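# What Goes in the Metal Bin: Foil, Caps and Other Small Stuff

The gray metal bin is where small recyclables go before they are sorted into the larger carts downstairs.

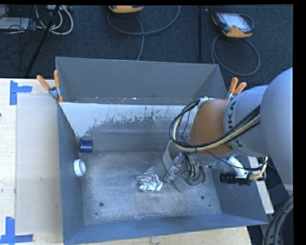

## Why we are writing about it again

The Griltwood building sent out 276 bags of mixed recycling in January. Two full loads came back from the Breronell transfer yard with a contamination slip, and both slips named the same thing: small loose items mixed in with paper. Bottle caps, balls of foil, short tubes and bits of packaging fall through the screens at the yard or get pressed into the paper bales. Once that happens they can't be pulled out.

Most of it comes from desks and the two kitchens. People drop a yogurt lid or a sandwich wrapper into whatever is closest, and what is closest is usually the paper box. The metal bin was set up to give those pieces a place of their own. It works well when people use it, and this item goes over what belongs in it and what doesn't.

## Foil

Clean aluminum foil is the most useful thing you can put in. Crumple it. A flat sheet behaves like paper on a sorting line and ends up with the paper, while a crumpled piece behaves like a can and goes where cans go.

Bigger is better. The yard asks for foil balls at least two inches across. If you only have a gum wrapper's worth, press it into a piece that's already in the bin, or keep a ball going at your desk and bring it over when it has grown.

Food on the foil is the usual problem. A few crumbs are fine. Cheese, sauce or grease is a different matter, and foil in that condition should be rinsed under the tap and shaken off. If it won't come clean in a few seconds, put it in the trash.

Some things look like foil and aren't. Chip bags, coffee pouches and most candy bar wrappers are plastic with a thin metal layer. The test is simple: crumple the piece in your hand and let go. Real foil stays crumpled. Plastic film opens back up. Anything that opens back up goes in the trash.

## Caps and lids

Plastic screw caps can go in loose, as long as they are empty and dry. Please don't screw them back on bottles that go into the bottle cart at this building. Other towns ask for caps on, and we know that's confusing for people who live across the line. The Breronell yard takes them separately.

Metal caps and jar lids also go in the bin. Plastic and metal are pulled apart later at the sorting table, so there's no need to keep two piles. Peel out any cardboard or foam liner if it comes away easily, and leave it if it doesn't.

Pump tops and spray heads are not caps. They have a metal spring inside and the yard refuses them.

## Short tubes, rolls and cylinders

Empty tape cores, thread spools, film cans and plastic tubes up to six inches long are accepted. Longer pieces should go straight to the rigid plastics cart. Tape cores need to be bare, with the last turn of tape pulled off, because the adhesive gums up the grinder at Pirance, where our hard plastics go after the yard.

Cardboard tubes go with cardboard, no matter how short they are.

Marker pens, lip balm tubes and glue sticks come up a lot. They are made of several plastics stuck together and usually have something left inside. The answer is no for all three.

## Things to keep out

These have all been pulled from the bin since the fall:

- Batteries of any size, including button cells. Take them to the battery pail by the front desk.
- Broken glass and ceramic.
- Blades, needles and loose staples.
- Medicine packaging with tablets still in it.
- Receipts and sticky notes. Receipts go in the trash, and sticky notes go with paper.
- Tea bags.
- Anything with liquid in it.

Batteries are the serious one. A coin battery touching a piece of foil can get hot enough to start a fire, and foil is exactly what the bin is there to hold. If you see a battery in the bin, take it out and bring it to the pail. Please do this even if it isn't yours.

## Placing things in the bin

Set pieces down instead of throwing them from across the room. Caps roll and foil bounces, and the sides won't stop everything.

Don't line the bin with a bag. We tried this in the first month. The bag slid down, small pieces got caught in the folds, and half the caps were thrown out with it when it was changed. Bare metal is easier to empty and easier to wipe.

Loose items only, please. A paper cup full of caps has to be tipped out by hand, and a knotted grocery bag has to be cut open. If you carry your pieces over in something, empty it and take the container back with you.

The scratches on the metal are nothing to worry about. The yard doesn't care what the bin looks like, and neither do we.

## Emptying and cleaning

The bin is emptied at 4 p.m. on working days, or earlier if the floor of it can't be seen. Whoever is on the rota takes the contents to the sorting table and separates them into three tubs: foil and metal, hard plastic, and everything that shouldn't have been there. The third tub is weighed once a month.

Once the bin is empty, wipe it with a damp cloth and dry it right away. Use plain water or a little dish soap. Scouring powder leaves grit behind in the corners, and the grit sticks to the foil. Check the corners by hand while you are there – small caps tend to end up against the walls, and they are easy to miss from above.

A new stack of cloths is in the drawer under the sorting table. Used ones go in the laundry sack, not back in the drawer.

## Where it all ends up

Foil and metal lids go from Breronell to a smelter and are sold by weight. Hard plastic goes to Pirance, where it is washed, ground up and made into crates and plant trays. The Mateos garden center buys some of those trays, and a few of them came back to us last spring with tomato seedlings in them for the terrace.

Since the separate collection began, the building has sent out 1,763 pounds of small items that would otherwise have been landfilled or spoiled a paper load. More than half of that weight was metal. The amount of foil drops every summer and climbs again when people start bringing hot lunches.

## Questions we were asked last month

**Can I bring foil and caps from home?** Yes, up to a small bag at a time. Rinse everything first and empty the bag into the bin.

**What about baking trays and pie pans?** They are aluminum and they are welcome. Fold them in half so they take up less room.

**Do colors matter?** No. Blue, white, clear and black plastics all go to the same place.

**Are compostable caps all right?** They aren't. They look like ordinary plastic and spoil the batch. Check for the word "compostable" on the rim and put those in the trash.

**Is anyone collecting can tabs?** Not at the moment. Leave them on the can and put the can in the can cart.

An updated sheet with the yes and no lists is going up in both kitchens, replacing the old yellow one. If you have an item that isn't on either list, leave it on the sorting table with a note and we'll ask the yard.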